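I got back from Skevurstead with a suitcase full of paper, a blister on my heel and a wooden burr puzzle I still can't take apart. It was the open day at the Relix mathematics house, which I've been meaning to get to for years, and every year something has come up (a wedding, a leaky roof, my own bad planning). This time I booked the train before I could talk myself out of it.

If you haven't run into Relix, it's a small museum and workshop for recreational math, spread over two floors of an old grammar school. Most of the year you need an appointment. On 28th June they throw open every room, drag tables out into the yard, and let anybody who wants to explain a problem to strangers do so. I think the doors opened at ten. I was there at half past nine, eating a cheese roll on the wall with a retired surveyor who wanted to talk about map folding. We got along very well.

The first thing you come to is the tiling room, and I lost most of the morning in there. They have a long floor laid out with pentagon tiles, and bins of spares so you can try to extend the pattern yourself. There are 15 known families of convex pentagons that tile the plane, and seven of them were out for people to play with. I had read about these for ages and thought I understood them. Then I sat down with a bin of the things and couldn't get past the third row! A girl of maybe nine came over, watched me, turned one of my pieces upside down and walked off again. She was right, too. I'd forgotten that reflections were allowed.

Next door was the dissection table, where the puzzle is to cut one shape into a few pieces and make another out of them. The classic one is the equilateral triangle into a square in four pieces, and they had a hinged version, so you could swing it from one to the other like a gate. I must have done it a dozen times. I'd have happily bought one but the shop was out by the time I got there, which I'm still sore about.

At 11 there was the first talk, in what used to be the gym. Čestmír Bartoš spoke on card shuffles, and he was terrific — no slides, just a deck and a music stand. He did eight perfect out-shuffles in a row and brought all 52 cards back to the order they started in, and he kept up a conversation with the front row the whole time. I've tried to learn the faro shuffle twice and got nowhere, so I was watching his hands like a hawk. Afterward he went through why it takes eight, with the powers of two and the remainders when you divide by 51, and he went slowly enough that my notes make sense even now. (Most of my notes from these things look like a spider fell in the ink.) He also told us that if you do in-shuffles instead, it takes 52 of them to get back, and somebody behind me asked him to prove it. He laughed and put the deck in his pocket.

Lunch was soup and bread in the yard. I'd been warned about the line and it was every bit as bad as they said. On the plus side, the people ahead of me were arguing about the hat tile, so the time went quickly. One of them had cut a stack of them from felt and was handing them out, and I've got four in my coat pocket. Four hats don't get you very far, but I like having them.

The afternoon is when the small tables come into their own. Anyone can sign up for one, and the rule is that you have to bring something people can pick up. I didn't get to them all. The one I went back to twice was run by two sisters from Edov who do nothing but knots and surfaces, and I'm going to go on about them for a bit, so skip ahead if topology isn't your thing. 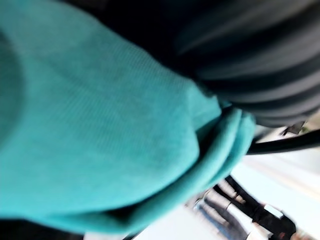 Teal knit, with the hem folded over.

The sisters' whole pitch was that you can do a surprising amount of topology with clothes. They started everybody off with the old vest trick, where you take off a vest without taking off the jacket you're wearing over it. I had seen it done in a book and never in person, and let me tell you it looks a lot less dignified in person. A very game man in a linen jacket volunteered. It took him several minutes and one of his arms went somewhere I didn't expect. The point is that the jacket, left unbuttoned, never really encloses the vest at all, so there's nothing stopping you except elbows.

Then they moved on to turning things inside out. Take a torus with a hole cut in it, pull the whole thing through the hole, and you get a torus again, but the two directions around it have swapped. If you'd drawn a ring around the long way, it's now going around the short way. I knew this as a fact and I could have told it to you at a party. Doing it by hand is another matter. You feed the tube through, you get to a stage where it looks like a wrecked pillow, and then it all comes right and your line is running the wrong way. I made a noise. The older sister said everyone makes the noise.

They finished with a band with three half twists, cut down the middle, which gives you a single loop tied in a trefoil knot. I've done that with paper plenty of times, and I recommend it if you've got kids in the house and a rainy afternoon. Use long strips. Much longer than you think.

Upstairs was quieter. They keep the Mihăilă collection there, which is mostly mechanical puzzles: burrs, trick boxes, wire disentanglements and a lot of sliding block sets from the days when they came in cardboard trays. It holds 400 pieces and you're allowed to handle 48 of them, the ones with a green dot on the shelf. I'd say that's generous for a museum. I spent far too long on a sliding block puzzle whose label gave the shortest solution and didn't say how to find it. I got the big block halfway and had to give up my chair, as there was a teenager hovering.

There was one cabinet I wish they'd light better. It has a set of early versions of the 15 puzzle, with the 14 and 15 swapped, and a short card about why you can't fix it. The card does the parity argument in six lines and it's the clearest one I've read. I copied it out by hand, squinting, then found the same text on a leaflet by the stairs. Oh well.

The second big talk was on magic squares and I'm afraid I drifted. The speaker knew a huge amount and wanted us to have all of it. I did enjoy the part on the knight's tours — he had a way of marking them on the floor so that you could walk one, hopping two squares and one square, and he sent the audience out to try it in the yard. Half of us gave up around the corner squares. I came within 11 squares of finishing and then boxed myself in by the drain.

I should say something about the practical side, for anyone thinking of going. Entry was free, with a bucket by the door. The train leaves you about 20 minutes' walk from the school, uphill, and there's a bus if you're lucky. Take cash for the shop. The rooms upstairs get very warm by three o'clock, and the good chairs are all in the reading room, where there's a run of old puzzle magazines you can leaf through as long as you like. The toilets are in the other building and the sign for them points the wrong way. Somebody had added a corrected arrow in pencil.

What did I like less? The tiling room was packed by noon, and it could do with being twice the size. I'd have liked a list of the small tables in advance too, as I only heard about the one on origami polyhedra from a woman on the train home, who had a finished stellated thing on her lap the size of a melon. I was so jealous. She let me hold it as far as the junction.

They told us there's a smaller evening in August, with just the talks and a puzzle swap, where you bring one and take one. I've got a couple I could part with. The burr from the shop isn't one of them, or at least I can't very well swap it until I've gotten it open, and so far the most I've done is slide one of the sticks a little way along and then slide it back.

If anybody reading this was at the sisters' table in the late afternoon and picked up a gray notebook with a rubber band around it, that's mine, and the shuffle notes are in the back. I have photos of most of the pages but I'd love to have it again.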